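Low-sheen or Matte? Wall Finish and Perceived Evenness in Small Rental Rooms
Building Studies project report, Dronden campus
Submitted 18 October 2020
Group: Slavica Grgić, Kalliopi Lazarević, Stavros Petek
Supervisor: Chrysoula Triantafyllou

Background

Repainting between tenancies is one of the larger recurring costs for owners of small flats. Local painters commonly recommend a low-sheen acrylic for living areas because it can be wiped down. Matte paint is cheaper to touch up, but it has a reputation for marking. Our project asked whether the choice of finish changes how even a wall looks to an ordinary viewer, and whether any difference is large enough to matter at the end of a lease.

The project was limited to one building, the Radonjić flats in Loltwood, where the walls are plasterboard set over older brickwork. Joins between sheets were filled and sanded by the owner's contractor before we began. We had no control over the quality of that work.

Method

Four test panels were marked out in a vacant ground-floor flat, two on the long wall of the living room and two on the wall opposite the window. One panel of each pair was painted in matte and the other in low-sheen, using the same colour and the same roller sleeve. All panels received a sealer and two finish coats. Drying times followed the label.

Each panel was viewed by daylight from the window and again under a lamp placed close to the wall. Lamp light falling along a surface exaggerates ridges and hollows, so we treated the second condition as the harder test. Viewers were asked to rate evenness on a printed scale and to mark on a sketch where they noticed any fault. They were not told which finish was which.

Colour was kept constant throughout. We chose a muted pink-grey from the Niretti card after ruling out white, which showed dust from the sanding, and a darker green, which needed an extra coat. 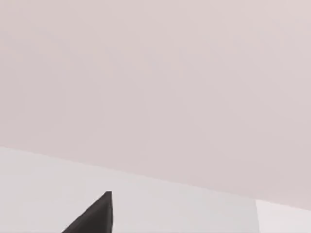
Shade variation proved harder to rate than physical faults. Viewers agreed readily on a raised join or a roller line, but they disagreed on whether a slight change in tone counted as a defect at all. A pale matte plane in diffuse light can carry faint lighter and darker blotches, as the pinkish-grey wall in the rendered view does, and still be called uniform by most people who look at it. We therefore split the rating into two parts, one for surface and one for tone, and repeated the first session using the revised sheet.

Results

In daylight the two finishes were rated almost the same for surface. Under the lamp the low-sheen panels scored lower, and the marks on the sketches clustered along the sheet joins. Tone ratings favoured matte in both conditions, although the gap was small by daylight.

The touch-up test was clearer. A patch some 300 mm wide was repainted on each panel after the main coats had cured. The repair on low-sheen was found by nearly every viewer. On matte it was often missed.

Limitations

The viewers were mostly students in our own year - several had studied paint systems the previous term - and their attention to joins was probably above average. We did not test washing, and marking over time could not be assessed within the term. Jasmina Grgić has offered her hallway for a longer trial beginning in November, which would allow scuffing and cleaning to be included.

Recommendation

For living rooms with strong side light and average plastering, we recommend matte on the long walls and low-sheen near doorways and switches. The owner should keep a sealed tin from the original batch for repairs.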